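Workroom of the Kälin Collection, Pralluvcombe

Gallery, July 2025

Welcome to our small gallery. The collection of Natier buttons came to us in the spring, when Annelies Widmer gave 2,000 pieces from her family shop. Since April we are sorting them by size and by color. The exhibition rooms have their own page.

The sorting is slow work and I like it very much. Each tray goes to the table in the morning and returns to the shelf before we close. The buttons with a painted front are handled one by one, and the plain ones may be poured together. Please click on a picture to see it larger.

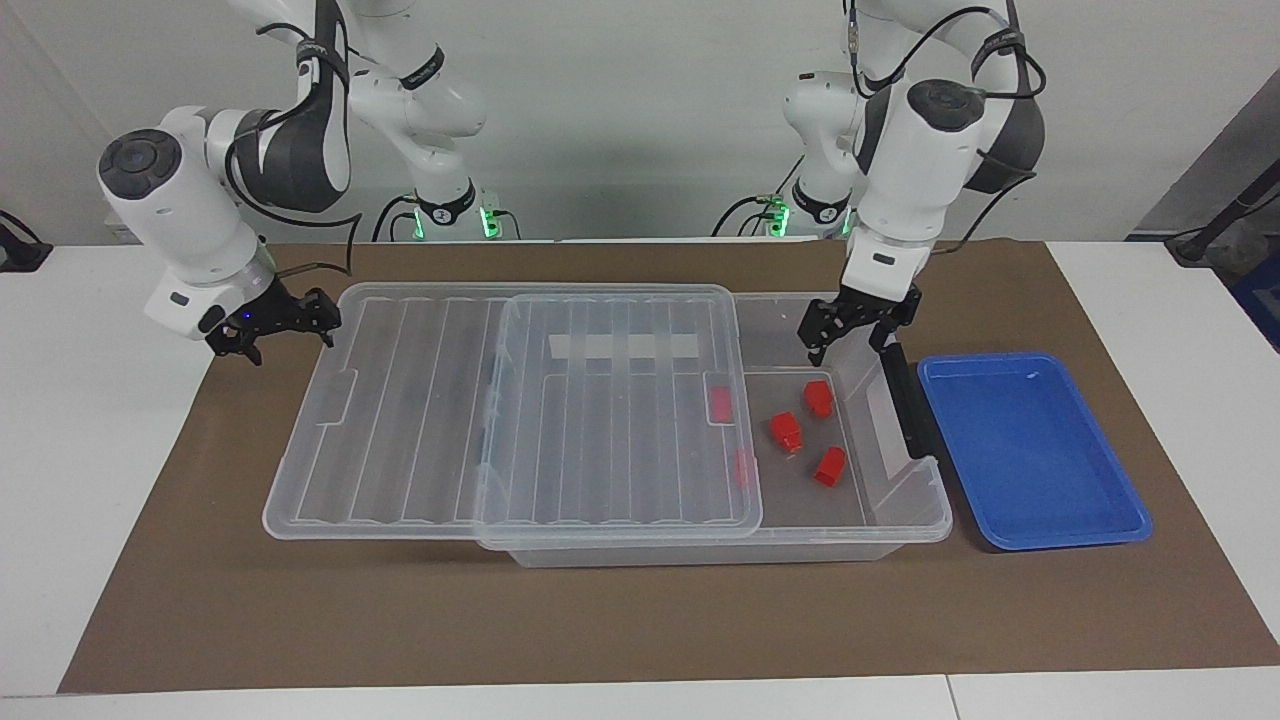
Sorting begins always with the small sizes, and the small sizes are the ones which like to roll away. On a bare tabletop they make a long trip and end under the radiator. A large brown mat, spread over the white table, is therefore my favorite thing in the room. The clear plastic container has its place there too, and through the side of such a box one can read the size of a button without opening anything. We bought 21 of them from Dumemel and I would gladly buy more.

The first 300 buttons are now in the catalog, with the name of the maker where we know it. If you recognize a pattern from your own coat or from the coat of your grandmother, please write to me. Corrections to the captions are also welcome, in English or in German.

Text and page: Hugo Zabala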